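From: Office of the Urkell Procession, Natarcombe
To: urkell-participants
Date: Jul 6, 2021
Subject: Re: Order of the procession, and the stop at Vorkitz Chapel

Dear members of the list,

The Office has received a good deal of correspondence on the order of this year's Urkell, most of it in response to the message sent to this list by Danang Wijaya. That message is reproduced here in part, with the writer's consent, so that those who joined the list afterward can follow the discussion. Our reply comes after it.

> I am writing on behalf of the drum groups, who asked me to put
> this to the list before the order of the procession is fixed.
>
> In the draft order the masks leave Kabbaj House first, the drums
> follow, and the children's lanterns come last. The older members
> of our groups say that the lanterns used to go in front of
> everyone, because the whole point of the Urkell was that the
> smallest lights led the masks down to the river. I have no
> written proof of this. My own memory goes back only to the years
> when we started from the market, and by then the lanterns were
> already at the back.
>
> The second matter is the stop at Vorkitz Chapel. The draft says
> the procession will "pass the chapel in silence." Many of us do
> not know what this means in practice. Do the drums stop playing
> at the corner, or at the chapel gate? Do the masks come off? We
> have been told by one family that masks were always lifted at the
> chapel, and by another that lifting a mask before the river is
> bad luck and should never be done. We would rather have a clear
> instruction than an argument in the street.
>
> Last, some of our members have heard that the congregation has
> asked for the masks to be left out this year. If that is so, we
> would like to hear it from the Office.

The Office thanks the drum groups for raising these matters in good time. They are taken in a different order below, beginning with the chapel.

The congregation at Vorkitz Chapel has not asked for the masks to be left out. A letter was received from the chapel in the spring. It expressed concern about certain of the newer masks, in particular those with horns, and about the practice of knocking on doors along the lane after dark. It also said, in terms the Office found generous, that many members of the congregation have walked in the Urkell since childhood and hope to do so again. The Office replied and a meeting was held at Kabbaj House. The understanding reached there is as follows.

Horned masks may be worn. They are not an invention of recent years, although the larger ones are. There is a horned mask in the cupboard at Kabbaj House that was given by a family in the lower town when their grandfather stopped walking, and nobody at the meeting suggested that it should stay in the cupboard. Makers are asked, however, not to add crosses, collars, or anything else that could be taken for a mockery of clergy. A mask of that kind appeared at the last procession and gave real offense. Its maker has since spoken with the chapel, and the matter is closed.

Door knocking will end at the bridge. Households below the bridge who wish to be visited may hang a cloth or a ribbon on the door, as is already done in the upper town. Walkers should pass by any door without one, including the doors of friends.

The silence at the chapel begins at the corner of the lane, at the stone trough, and ends when the last walker has passed the gate. Drums are carried under the arm for that distance. Bells sewn to costumes cannot reasonably be silenced and no one will be asked to remove them, but hand bells should be held by the clapper. The lanterns stay lit.

As to the lifting of masks, the Office does not intend to give a ruling. Both customs are well attested. The notebooks left to Kabbaj House by a former schoolmistress record that the walkers "uncovered at the chapel, all but the river people," by which she seems to have meant the families who lived along the quay and who held to the belief about bad luck. It appears that the two habits lived side by side without trouble for a long time. Walkers may therefore lift the mask or leave it on, according to their own upbringing, and marshals have been told to make no comment either way.

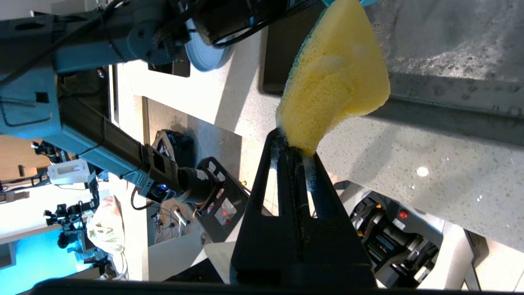
Danang Wijaya asked, in a further note sent directly to the Office, whether the same freedom could be extended to the greeting at the river, which some groups give in the old form and others have stopped giving at all. The note adds that younger drummers are embarrassed by words they do not understand, and would speak them more willingly if someone explained them first.

This seems to us a very fair point. The greeting has come down in a form that has plainly been worn by use. Its first line is usually understood as a welcome to the water, and its second as a request that the walkers be let home. The third line has been explained in so many ways that the Office would hesitate to choose among them. A sheet with the words as they are now spoken, together with the explanations that have been collected, will be available at Kabbaj House before the first rehearsal. Groups that prefer to stand quietly while others speak the greeting are free to do so.

We turn now to the order of walking. The drum groups are correct that the lanterns once led. The schoolmistress's notebooks are clear on this, and so is a printed notice, undated but evidently older than the notebooks, which instructs "the children with their lights" to assemble ahead of the masks. The change seems to have been made when the starting point was moved to the market. The street there was narrow and badly paved, and parents wished to walk beside the smaller children, for which there was room only at the rear. When the start was moved back to Kabbaj House, the new order was kept, apparently without anyone having considered the question.

The Office proposes to restore the lanterns to the front this year. The order would then be:

Lanterns, with parents and teachers
Drums of the upper town
Masks
Drums of the lower town
The straw figure and its bearers
Walkers without costume

It will be noticed that the drums are divided under this plan. The purpose is to keep the louder instruments away from the smallest children, and also to give the masks music both ahead of them and behind. Any drum group that would find the division difficult should write to the Office, and other arrangements can be discussed.

A word is needed about the straw figure. Several correspondents refer to it as "the Urkell," and visitors almost always do. In Natarcombe the name belongs to the night as a whole and to the walk, and the older members of the community can be quite firm about this. The printed program will speak of "the straw figure" throughout. We ask that groups who prepare their own leaflets do the same. The suggestion that the figure represents a particular person, whether a drowned landlord or a tax collector, has been repeated in newspapers for many years and has no support in anything held at Kabbaj House. The Office would be glad to see any family paper that says otherwise.

The figure will be set on the water and recovered downstream by the boat crew, as before. It will not be burned. Proposals to burn it are received every year, generally from people who have attended other festivals, and the answer remains the same. There is no record of burning here, and the quay is no place for it.

Some practical matters follow.

Lanterns. Paper and frames for 400 lanterns have been ordered. Candles are permitted for adults only, and children's lanterns will be fitted with small electric lights, which schools may collect from Kabbaj House during opening hours.

Rehearsals. There will be two rehearsals in August, both starting from the yard of Kabbaj House. Masks need not be worn at the first. The silence at the chapel will be practiced at the second, with the agreement of the congregation, and all drum groups are expected to attend that one.

Bearers. The straw figure requires four bearers, who should be of similar height and accustomed to walking in step. Two of last year's bearers have indicated that they do not wish to continue. Those interested in taking a place should write to the Office and not to the list. Bearers walk unmasked.

Mask repair. The workroom at Kabbaj House will be open in the evenings for the repair of older masks. Horsehair and linen are provided. Makers are reminded that masks from the cupboard may not be repainted, even where the paint is poor, without the consent of the family that gave them.

Photography. Photographs may be taken freely along the route, except on the lane between the trough and the chapel gate. Flash is discouraged everywhere, as walkers in masks have a very limited view of the ground in front of them.

The program goes to the printer as soon as the order of walking has been settled. Objections to the order set out above should reach the Office in writing before then. Comments on the wording of the greeting may be sent at any time, and those with older relatives who remember a different third line are particularly encouraged to write it down, as nearly as possible in the way it is spoken, together with the name of the street where it was learned.

With kind regards,

Office of the Urkell Procession
Kabbaj House, Natarcombe

Replies to this message go to the whole list. To reach the Office only, please begin a new message.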